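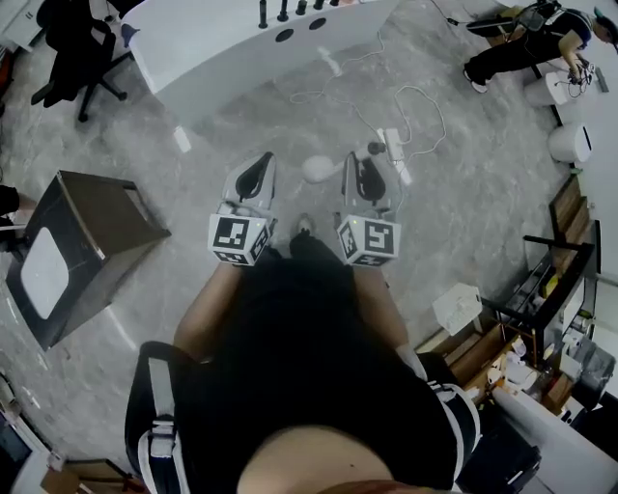 **dudano_dan**
Polished tile in a hallway, would you do it again? We're redoing 200 square feet and my wife wants the marble look. The quote from Lomoter was $2,154 installed, matte or polished same price. I like a gray marble pattern like the floor in my picture, but I worry about slipping in winter.

---

**Yusri Simanjuntak**
Had polished for 4 years. It's fine dry. With snow on your boots it's a skating rink. Get matte.

---

**cindow_kate**
Disagree. We have polished at both doors and a decent mat takes care of it. Matte holds dirt in the texture and you'll be scrubbing it.

---

**Yusri Simanjuntak**
Depends on the matte. Mine now is Dimitriou and it mops up the same as the old one did. A mat only covers the first few steps.

---

**grout_and_about**
Whichever you pick, go with gray grout. White looked bad by December at our place. And ask if the $2,154 includes pulling up the old floor - ours didn't.

---

**dudano_dan**
It doesn't, I just checked. Leaning matte. Will ask them for a sample to get wet.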